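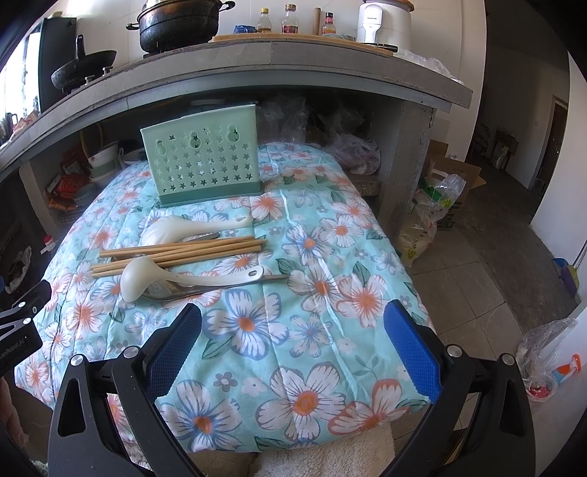
*The contents of the green pot, or some of them, on the flowery quilt.*

I own a utensil holder. It's mint green, it's plastic, it has stars punched all over the front, and for most of this year I have treated it the way other people treat a loft. Things went in. Very little came out, except the one wooden spoon I like, and that lives on the hob anyway.

What finally got me moving was soup. I went in for the ladle with one hand, holding a bowl in the other, and the ladle came up with half a dozen chopsticks and a potato masher attached, and the whole lot went down the back of the cooker. I ate the soup by tipping the pan. Then I got the quilt out.

The quilt needs a word. It was my aunt's, it has enormous flowers on a sort of washed-out aqua, and it has been too thin to sleep under since well before it came to me. It does very well for sorting, though. Tip cutlery on to a bare surface and you get a noise like a car accident and a teaspoon under the fridge. Tip it on to a quilt and it all stays where it lands. The drawback is that once everything is laid out on big cheerful petals, it starts to look like a stall at a school fair and you feel you ought to be pricing it.

So, the chopsticks. I don't remember ever buying chopsticks. They come with things, and I'm a person who thinks it would be a shame to throw away a perfectly good pair of sticks. I lined them up to match them and got as far as seven proper pairs before I was left with the odd ones, which were all very slightly different lengths, in the way that you only notice when you're trying to pick up a dumpling. The odd ones have gone to the shed to hold up seedlings. Catriona Gunn from next door says I'll have nothing in there but labelled sticks by July, and she may be right, but she also asked if she could have some.

The white serving spoon and the white ladle I'd always assumed were a set. I looked at them side by side for the first time and I'm no longer sure. The ladle I use every week from October onwards. The spoon I use for rice, and for getting at the pasta when I can't find the thing for pasta. Both stay. I did think about hanging them up, seeing as they both have a hole in the end for exactly that, but it would mean putting up a rail, and I've lived here 8 years without putting up a rail.

The holder has hanging slots as well, three of them. I'd never noticed. Presumably you're meant to fix it to the wall over the draining board, where it can drip on things. Mine stands on the counter and leans a bit when it's loaded to one side, so the heavy stuff now has to go in the middle. I gave it a scrub while it was empty - an old toothbrush is the only thing that gets into the stars, and there are a great many stars. I stopped for a cup of tea after the second row.

The metal spoons were a mixed bag. One long one is good for jars. One turned out to be bent, and has probably been bent since the business with the frozen peas, so that's gone in the box by the door with the masher, which I have never liked, and a slotted turner with a melted corner.

It all went back in with room to spare. You can lift the ladle straight out now, on its own, like somebody in an advert. I've done it several times with no soup in the house.

The quilt's in the wash. The drawer under the kettle is next, and I opened it this morning to see how bad it was and there were more chopsticks in it.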